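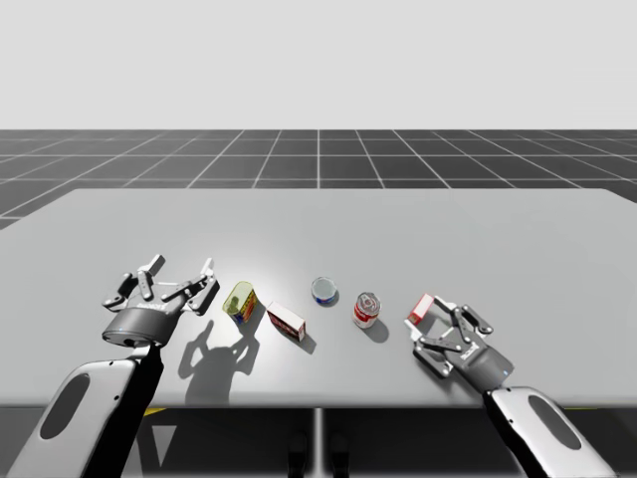 Page last changed: Aug 4, 2024

Minutes — Working Group on Simulated Handling Tests

I'm typing these up from my own scribbles, so yell if I've got you wrong!

We picked up at clause 4, the grocery layout. Last time we'd more or less agreed the items go in a row between the two arms, and that stands. What we hadn't sorted was tilt. The Tendska folks want everything square to the table edge so labs can compare scores. Claren reckons that's far too kind to the grippers (I'm with them, for what it's worth), and a box lying on an angle is what you get in any real pantry. We settled on letting boxes and tins sit at an angle, as long as the scene file records it.

Then naming, which ate half the meeting. From now on it's "left arm" and "right arm" as seen in the standard view, and no more "arm A". Belkadi will fix the old wording in the June draft.

Long chat about shadows — do they have to be switched on? Yes for anything judged from camera views, optional for the rest. Plain backdrop and grid floor stay as the default, and if you change the colour of either one, write it down.

Trial runs: we'll ask for 50 per layout, with failed grasps kept in the log. Cornby's last batch came to 289 runs and 158 were usable, mostly down to missing start poses. So start pose is now a required field, sorry everyone.

We didn't get to stop distances between the two arms. That goes first next time, and Claren is bringing a draft.

Still open: who hosts the scene files.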